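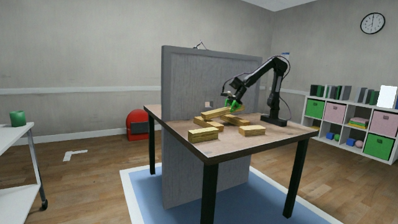

## Progress report: remote-controlled demonstrations for block handling

**Project:** Mabuza
**Reporting to:** Sunditz, grant office
**Period:** through the end of September

### Where we stand

We said we would have a usable set of demonstrations by the end of this period. We have 2,515 recorded demonstrations of the block task in simulation. Whether the set is usable depends on what you want it for, and I would rather go through that here than have it come up at the renewal meeting.

The task is the one in the proposal. An operator drives the arm by remote control and takes wooden blocks out of a small, loose pile on a tabletop. The blocks overlap and lean on each other, so moving one usually means disturbing another. The proposal called this "a simple manipulation benchmark." I would not use the word simple again.

### What was done

- Remote control of the simulated arm works on both the Lasex hand controller and the older desktop one. Operators prefer the Lasex. The logs don't show that it makes them any better at the job.
- Block positions are shuffled before every recording. Early on they weren't shuffled enough, and the first 245 demonstrations all start from nearly the same layout. They are still in the total above. Please mentally subtract them.
- Six operators were trained. The written guide was rewritten twice, mostly to say less.
- Playback of recordings now runs through Fumus, our in-house replay tool. It crashes on long files, and we split those by hand.

### What the demonstrations are like

The main claim in the proposal was that people are good at this sort of thing and that their skill would pass into the recordings. I have now watched a lot of recordings, and I have doubts about the second half of that sentence.

People are good at picking up blocks with their hands. Through a controller, with no sense of touch, they are slow and cautious, and they do odd things. A common one is to close the gripper on a block, lift it a little, stop, and wait to see what the rest of the pile does. In a room with a real table that pause would last a moment. On screen it can last several seconds, and every bit of it goes into the recording. A model trained on those files learns to stop and wait as well. Our first trained model did exactly this, with great confidence, over blocks it hadn't gripped.

The second common habit is pushing. Operators found that nudging the top block sideways until it slid off was quicker than lifting it. The guide said "remove the block from the pile," so strictly speaking they did what was asked. We have since reworded that line. I have not thrown out the earlier recordings, but they are tagged, and anybody reporting a success rate from this data should say whether the pushes were counted.

### Results so far

The model trained on everything removed the top block in 14 of its last test runs before the physics settings changed. I am not giving a percentage, as the runs were not set up alike and a percentage would look more solid than it is. The tests will be repeated with fixed settings.

We also looked at whether more data helps. Going from half the set to the full set made no difference I would defend in front of a reviewer. That may mean the set is big enough. It may also mean that the second half is the same few operators making the same mistakes, which is my guess.

### Simulation and the real table

Everything above is simulated. The proposal says the results "will transfer directly" to hardware. I did not write that line and would like it softened in the next version. Contact between stacked blocks is one of the weaker parts of our simulator. Edges catch when they shouldn't, and leaning blocks sometimes slide as if the faces had been greased. Adjusting the friction values fixes one of these and makes the other worse.

I'm not asking to drop simulation. It is cheap, nothing breaks, and resetting the pile takes one key press. But I no longer expect it to stand in for work on the bench, and the plan should stop assuming that it will.

### Plan for the next period

1. Stop collecting new demonstrations of the full task until the existing ones have been sorted into lifts, pushes and long waits.
2. Trim the waits from a portion of the lifts and retrain, to see how much of the hesitation goes away.
3. Collect a small set on hardware by guiding the arm by hand, with the operator holding the wrist, and compare it with the remote-control recordings. If the hand-guided ones are clearly better, the controller work should be cut back.
4. Fix Fumus or replace it.

### Budget

Spending is under plan, mainly because the hardware sessions have not started. I would like to carry the unspent bench money forward. Extra operator hours were offered to us for this period and I turned them down; please don't put them back until item 1 is finished.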